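Rarnetholm Stays: room and lodging records for a small resort coast

README for the lodging table, the room table and the change log

Summary

Rarnetholm Stays is a set of records on short-term lodging along the Rarnetholm shore. It covers guesthouses, small hotels, and rooms let by the week. The current release has 215 properties and over 3,000 rows in the rate table. It was put together at Prinix to support trip planning tools that need to know what a room offers, when it is open, and how far it is from the ferry landing.

The set has no guest data. Reviews, star ratings and booking counts are left out.

What is in the package

properties.csv
One row per property. Key: property_id.

rooms.csv
One row per room type. Key: room_id. Joins to properties.csv on property_id.

rates.csv
One row per room type per season. Joins to rooms.csv on room_id. Rates are per night, before the shore tax.

changes.txt
Plain list of edits between releases, oldest first.

All files are UTF-8 with a header row. The separator is a comma. Text fields with commas are quoted. Empty means not known; the word "none" means the owner was asked and the answer was no. These two are often mixed up by import scripts, so check the loader before doing any counts.

Coverage

The area runs from the Dissanayake landing in the south to the lighthouse road in the north. Inland properties are included if a guest can walk to the shore path without crossing the highway. Campgrounds, boats and hostels with shared sleeping rooms are out of scope.

Four zones are used:

landing: the streets next to the ferry
old_town: uphill from the landing, mostly steps, few cars
long_beach: the flat stretch with the larger hotels
north_road: spread-out houses, a car is useful

Zone borders follow the walking map handed out at the landing. They do not match the postal districts. A property on a border street was placed in the zone of its front door.

How the records were gathered

Owners filled in a form. Luminița Rusu and Guangming Wan then called or visited to settle blanks and odd answers. Rates were typed in from the printed sheets that owners post at the desk. Where the sheet and the form differed, the sheet was used and the form value was kept in the field rate_form.

Forms were loaded with Bevex, which trims spaces and turns all dates into month numbers. One side effect is that a season starting in the middle of May is stored as month 5, the same as one starting on the first. The field season_note holds the owner's own wording.

Room fields

bed_type
Allowed values: single, twin, double, large, bunk, sofa. "Twin" means two separate beds. "Large" is anything wider than a standard double. Owners use trade names for bed sizes in different ways, so these were mapped by width where a width was given.

bedding
Free text in release one, now a short list: duvet, blanket, sheet_only. Many old town houses switch to sheet_only for July and August. The field holds the spring value.

pillows
Count per room type as made up for arrival. Spare pillows in a closet are not included.

headboard
yes, no, or empty. Added at the request of a user who was matching rooms for guests with back trouble. Filled for fewer than half of the rows.

nightstand
yes, no, or empty. Shelves fixed to the wall count as yes.

luggage_space
Floor or rack space for one large suitcase with the bed in its normal place.
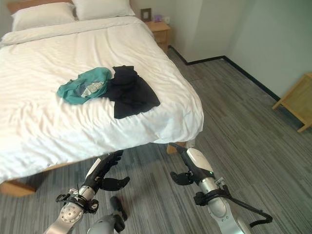
Bed with a white duvet and white pillows, clothes on top.

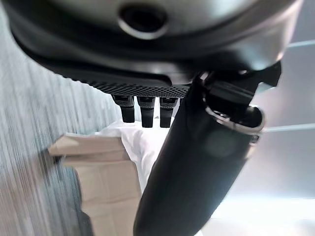
Rate fields

season_code
low, shoulder, high, or closed. Codes are assigned by month across the whole shore so that properties can be compared. An owner may call June low season while the table says shoulder.

rate_night
Whole number, local currency. The lowest value in the table is 99. Owners with a single year-round rate have the same value repeated in each open season.

min_nights
The shortest stay accepted. Empty is common in low season and should be read as not known, not as one.

breakfast
included, extra, none, or empty. "Included" covers anything from coffee and bread to a full table.

tax_flag
Set when the posted rate already has the shore tax in it. For these rows the tax was taken out before rate_night was stored.

Distance fields

walk_landing is the walking time in minutes from the ferry ramp to the front door, measured at an easy pace without bags. Old town times include the steps. walk_beach uses the nearest public beach access; private hotel gates are ignored. Both fields are empty for north_road houses where there is no footpath for part of the way.

Known problems

Long beach hotels list many room types that differ only by view. These were kept as separate rows, which makes the zone look larger than it is. Group by property_id before comparing zones.

The step_free field was self-reported. Florence Vachon checked the landing zone on foot and changed several values from yes to no. The other zones have not been checked. Do not use this field alone to advise a traveler who uses a wheelchair.

Parking is poorly covered. The form asked "Is there parking?" and some owners answered for the public lot at the end of the street. A new wording is in the draft form.

A few family houses close without notice in winter. Their rows show the last rates posted.

Suitable and unsuitable use

The tables work well for filtering rooms, planning routes on foot from the ferry, and testing search pages. They are not suited to price forecasting. There is one posted rate per season and no record of discounts.

Upkeep

Rezaul Kumarasinghe maintains the property and rate tables. Mitali Haque maintains the room table and the form. Send corrections with the property_id in the subject line and the old and new value in the body. Corrections from owners take effect in the next release; corrections from travelers are checked with the owner first.

IDs are never reused. When a property changes hands it keeps its ID, and the new name is written to changes.txt.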